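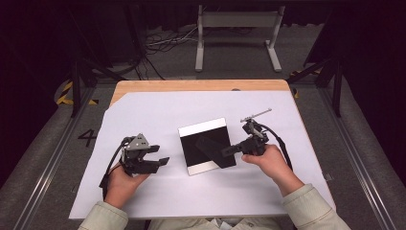

The open day at Skavness ran from ten to four, and I spent most of it in the back hall, where the Kasel group was recording demonstrations for its manipulation models. I had read their write-up from January and wanted to see the collection side in person. The operator works with a gripper in each hand, so what gets logged is human motion with robot fingers at the end of it. Each gripper trails its own black cable, and the cables were the first thing I asked about. The answer was that wireless units had been tried and dropped over timing. With a cable, the two streams share a clock and nothing has to be lined up afterward.

The task set is dull on purpose. A square black board lies on a white sheet, a black rectangular piece goes on the board, and the piece has to end up in a stated pose. Black on black is a poor choice if you want easy vision, and the engineer running the session agreed. The white sheet takes care of the outline of the board. It does nothing for the piece once it is lying on top, and depth on black is noisy. They keep the combination in the set for that reason.

I was told the set held 2,479 accepted episodes as of that morning, with 204 more waiting for review. A typical episode lasts around 20 seconds. Rejection is mostly for dropped tracking, and after that for operators changing their grip partway through, which leaves a jump in the finger width signal that the Dritby export tool flags by itself.

Visitors could try it, and I did 2 runs. The grippers are heavier at the back than I expected and the wrist gets tired before the fingers do. There is no force feedback beyond what comes through the body of the tool. On my first run I closed too early and pushed the piece along the board. The second was accepted, though I suspect the threshold for guests was generous.

The afternoon talk covered playback of the same recordings on a Jõgi arm pair. Reach was the main limit. A person leans in without thinking about it, and a fixed base can't, so a share of good human episodes turn out to be useless for the arms. They now filter for this before training - I would have liked a number, but none was given.

Parking was bad and the coffee was fine. Slides are supposed to go up on the Skavness page, and I'll add the link when they do.

Posted 2024-07-25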